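Risstead Textile Care Room
Periodic safety and condition inspection, June
Completed by: Agustina Palma
Form revision: 7
Time in: 09:40

Scope

Fixed electrical equipment, hot equipment, chemical storage, work surfaces, walkways and fire provisions in the ground floor care room and the adjoining store. The boiler is under separate contract and is excluded. Items are marked Pass, Pass with comment, Action or Not inspected. An item marked Action must have an owner and a target before the form is filed.

1. Electrical

1.1 Sockets and switch plates intact, no scorching. Pass.

1.2 Residual current device trips on test button. Pass. Reset without difficulty.

1.3 Portable appliances labelled and in date. Pass with comment. The label on the Pladora steam iron is legible but lifting at one corner. Replace at next test.

1.4 Flexes free of cuts, kinks and tape repairs. Action. Outer sheath on the second iron is worn where it enters the handle. Iron withdrawn and tagged. Owner: workshop. Target: before the iron goes back into use.

1.5 Extension leads not in use as permanent wiring. Action. One lead still feeds the label printer. Same comment at the previous inspection. A fixed socket has been quoted for but not ordered.

2. Hot equipment

2.1 Iron rests stable and heatproof. Pass.

2.2 Steam hoses secured at both ends. Pass.

2.3 Drying cabinet overheat cut-out. Not inspected. Cabinet was mid-cycle for the whole visit. To be checked on its own by the end of the month.

2.4 Drying cabinet lint screen clear. Pass with comment. Light build-up along the lower edge, cleaned during the visit. The log sheet has two gaps. Enter the cleaning at the time it is done.

2.5 Warning signs for hot surfaces in place. Pass.

3. Work surfaces and handling

3.1 Surfaces clean, smooth and free of chips that could snag fibres. Pass. Checked by hand, with particular attention to front edges. Knitwear catches on damage that woven cloth will slide over.

3.2 Surfaces wiped down between batches. Pass with comment. The cloth in use was overdue for changing.

3.3 Knitted items supported flat, with no long drop over an edge. Pass. Heavy knits stretch under their own weight and should not be hung at any stage.

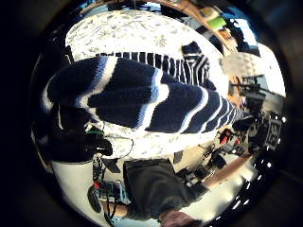

Item 3.3. Striped knit in navy and white, speckled surface beneath.

3.4 Pins, blades and seam rippers returned to the lidded tray. Action. One seam ripper was found uncapped in the button drawer. Moved to the tray. Staff to be reminded at handover.

3.5 Lighting adequate for close work. Pass. Meter reading 546 lux at bench height, taken with the blinds open. Repeat with the blinds closed in winter.

4. Chemicals and detergents

4.1 All containers labelled with contents and hazard. Action. One decanted spray bottle in the store had no label. Contents could not be confirmed and the bottle has been set aside for disposal. Do not pour down the sink.

4.2 Safety data sheets held for all products. Pass with comment. The sheet for Drarine wool wash is an older issue than the product on the shelf. Request the current one from the supplier.

4.3 Acids and bleaches stored apart. Pass. Separate trays, separate shelves.

4.4 Gloves and eye protection available. Pass with comment. Small gloves are down to the last box.

4.5 Eyewash in date and seal unbroken. Pass.

5. Floors and access

5.1 Walkways clear to full width. Action. Two crates stood in the route to the rear door. Moved at the time. Mark the floor so that the route is obvious.

5.2 Floor dry and free of trip hazards. Pass.

5.3 Top shelf of store loaded within its limit. Pass. Stock weighed at 162 kg against the posted limit.

5.4 Step stool feet and treads sound. Pass.

6. Fire

6.1 Extinguishers in position, pins and seals intact. Pass.

6.2 Rear door opens without a key. Pass. Slightly stiff, hinges need oil.

6.3 Evacuation notice current. Action. The notice still gives the assembly point as the Han yard gate, which is now locked out of hours. Reissue.

Summary of actions

Open: 1.4, 1.5, 3.4, 4.1, 5.1, 6.3. Total 6.
Carried forward from last inspection: 1.5.
Not inspected: 2.3.

Item 1.5 is to be raised with the site office if it is still open at the next visit.

Time out: 11:15
Signed: A. Palma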